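Second-screen companion app keeps dropping off the console every few minutes – any fix?

Posted in: Consoles and handhelds > Companion apps
Views: 527

Roya Safavi

I'll start by admitting this is not a serious problem. People have real troubles. Mine is that the map won't stay on my tablet.

The game is Tulesance, the one with the islands and the weather, and it has a companion app which puts the map, the inventory and the crafting pages on a second screen. I bought the game partly for this. My other half thinks that is the saddest sentence ever spoken in our house, and we once had a long talk about grouting.

When it works it's lovely. I have the tablet propped up next to me, I drag things about in the bag while the character stands in a field getting rained on, and the telly stays clear of menus. Then, after a few minutes, the app says "Looking for your console" and shows me a little spinning lighthouse. The console is where it has been since we moved in. It's 37 inches from the sofa, because I've measured it, because somebody on another forum said distance might matter.

What I've tried so far:

Restarting the app. Works, until it doesn't.

Restarting the console. Same.

Restarting the router, which annoyed everyone in the building who turned out to be using it.

Deleting the app and putting it back. This lost my map pins, all 423 of them, which I'm told are stored "locally for your convenience". I'd put those in by hand. Some of them had notes.

Turning off the tablet's battery saver. I had high hopes for this one and got a whole evening out of it, then on Friday it went back to the lighthouse.

The tablet is a Skirent, the middle-sized one, a couple of years old. The router is the box the broadband people sent. The console is on wifi as well, as the cable won't reach without going across the doorway, and I have been told where I can put a cable across the doorway.
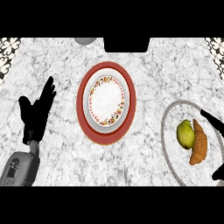
The other odd thing is that my phone doesn't do it. Same app, same account, same sofa, and it stays connected for hours. But the map on the phone is the size of a biscuit and I need to zoom in to tell a harbour from a smudge, so it's a bit of a hollow victory. I've checked both are on the same version and they are.

I did write to support. They asked whether I had tried restarting the app, and I said yes, and they sent me a link to a page on how to restart the app. There was a survey afterwards. I gave it a two.

So, has anyone got this working on a Skirent tablet for a whole evening? Or is there some setting I've missed? I'm fairly handy with menus but I don't know much about routers beyond the off switch. Please assume I need telling where things are.

Imedine
Marked as helpful

The phone working is the useful bit of all that. It means the console and the game are most likely fine and the trouble is between the tablet and the router.

My guess is that your router has two wifi bands and has given them both the same name. Plenty of them do this out of the box. The idea is that your devices hop to whichever is better at the time, and the Skirent seems to be a keen hopper. Each time it moves, it lets go of the connection for a second or so. You'd never notice that on a web page. The Tulesance app notices, sulks, and goes looking for the console from scratch.

Things to do, in this order:

Log in to the router. There's normally a sticker on the back or underneath with an address and a password on it. Type the address into the browser on the tablet, in the bar at the top where the web address goes, and not into a search box.

Find the wifi page. It may be called Wireless, or WLAN, or be hidden behind something called Advanced, where they put everything you need.

Look for a switch called Band Steering, Smart Connect or One Network. Turn it off. You should then see two lots of settings, one marked 2.4 and the other marked 5.

Give the 5 one a different name. Anything you like, as long as you can tell it apart from the other.

Save, wait for the router to come back, then join the 5 network on both the tablet and the console. On the tablet, go into the old network and choose Forget, or it'll wander back there the minute you look away.

While you're in there, have a look for something called AP Isolation or Client Isolation. It should be off. If it were on, though, the app wouldn't find the console in the first place, so I doubt that's it. Guest networks often have it turned on, so don't use the guest one for this.

You were halfway there with the battery saver. On the Skirent there's a second setting, which lives in a different place for reasons best known to Skirent. Go to Settings, Apps, pick the Tulesance app, then Battery, and change it from Optimised to Unrestricted. The main battery saver switch doesn't touch this one. I'd do that first, come to think of it, as it takes a few seconds and you won't have to talk to the router at all.

Sorry about the pins. There's a backup for them in the app now, under Map, then the three dots, then Export. It makes a file. Keep the file somewhere that isn't the tablet.

Leemans

just use the map in the game?? you press one button. I had one of these apps for a racing game years back and used it twice, it told me my tyre temperature while I was going backwards into a wall. second screens are a solution looking for a problem

also 423 pins is too many pins

Roya Safavi

Thank you, Imedine. I did the battery one first and it was indeed set to Optimised, which seems to mean switched off whenever I'm using it. That got me longer between lighthouses but they still came.

So I did the router. The sticker was underneath, upside down, in print made for ants, and the page was behind Advanced as you said. Ours was called Smart Connect. I've split them and both the tablet and the console are on the 5 one now. Three evenings so far and the map has stayed put for all of them. Not calling it fixed yet, as I said that about the battery saver too, but I'm pleased.

One snag for anyone copying this: our printer wouldn't join the 5 network at all, so I had to put it back on the other one. It still prints. It does so with the same lack of interest as before.

Leemans, I've thought about what you said and added some more pins.

Imedine

Printers are often 2.4 only, so that's normal. Leave it where it is.

If it does start dropping again, try picking a fixed channel on the 5 side, as yours will probably be set to Auto. Take one of the low numbers, 36 or 40 say, and leave it a few days before changing anything else. Otherwise you'll have altered three things and won't know which one did it.

Leemans

how many is some

Roya Safavi

I'm aiming for 200 by the end of March. I'm starting with the caves, and they're getting notes.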